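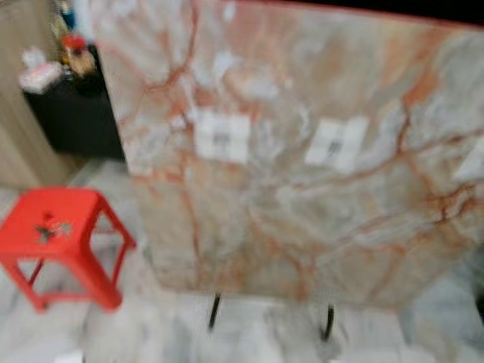 Misaki Kikuchi wrote to me that I was wrong about grout, and that if I was going to tell people to leave the bathroom for last I should at least admit I had never lived through a January with one working faucet. Fair enough! I had said in my last post that the bathroom could wait, and she has the kind of experience I don't, having done hers first and the rest of the house after, in what sounds like a very cold winter up in Peltdale.

So I have been thinking it over, mostly while standing in our own half-finished bathroom with a cup of coffee, and I've come around to her side, or most of the way there. We bought this house knowing the upstairs bath was going to need everything, and for 2 years we've been brushing our teeth in the kitchen and telling guests it's charming. My mother stayed for 4 nights and did not find it charming. She was very polite about it, which is how I knew.

What held me back all this time was choosing. I'm fine with a hammer and terrible with samples. I went to Hanrahan for a faucet, came home with a catalog, went back with the catalog full of sticky notes, and then stood in front of the wall displays for so long that the man at the counter asked if I wanted a chair (I did, and I took it). I like the loud stone, the sort with rust and orange running all through it, and my husband likes plain white tile that you can buy more of when you crack one. We have been married long enough to know that neither of us was going to win by talking.

In the end we split it. He gets his white tile on the walls, 300 of them with a few extra in the closet, and I get one good piece of something with color behind the sink, where I'll see it every morning. I set aside up to $150 for a remnant, and I'm told the yard at Konetti lets you poke around out back if you call first and wear real shoes.

Misaki also says to dry-lay the whole floor before mixing anything, and to leave it down overnight and look at it again in daylight, when you're less in love with it. I did that with the hall closet last year and moved one row over, and I'm so glad I did – the cut pieces would have landed right in the doorway.

The plumber comes next, once he's done with a job across town. Until then the tub is full of paint cans and the cat has decided it belongs to her. If any of you have sealed stone behind a sink and have feelings about which sealer, please write, I read everything.

Contact | © The Flurkis House Blog | Back to top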